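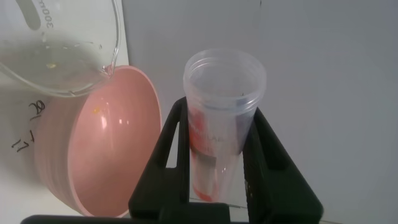
Nabila Liew

Gripper trials: questions we often get

Which fingers do you compare?
Two sets, the Jutholm and the Teltard. Both go on the same Valtonen arm, and the controller settings stay the same for both. Only the fingers change.

Can I try my own cups and bowls?
Yes, please bring them. A thin plastic cup is a good test, as too much force bends the wall and too little lets it slide. Send us the widest diameter before you come.

How many tries does each object get?
Each object gets five tries per finger set. If the result is not clear, we do five more – with the wrist camera recording again.

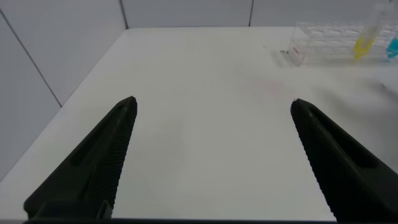 Opening width is the setting that visitors most often want to change. We start every approach with the fingers well apart and close them only when the object is between the tips. The small teeth on the inner edges help with smooth plastic, but they may leave marks on soft material. For tubes that stand in a rack at the back of the table, tell us the spacing, so we can choose a narrower opening.

What does a trial cost?
The price is 2,090 for two days at Sastis, with the recordings included.

When is the next free date?
In April. Please write to us early.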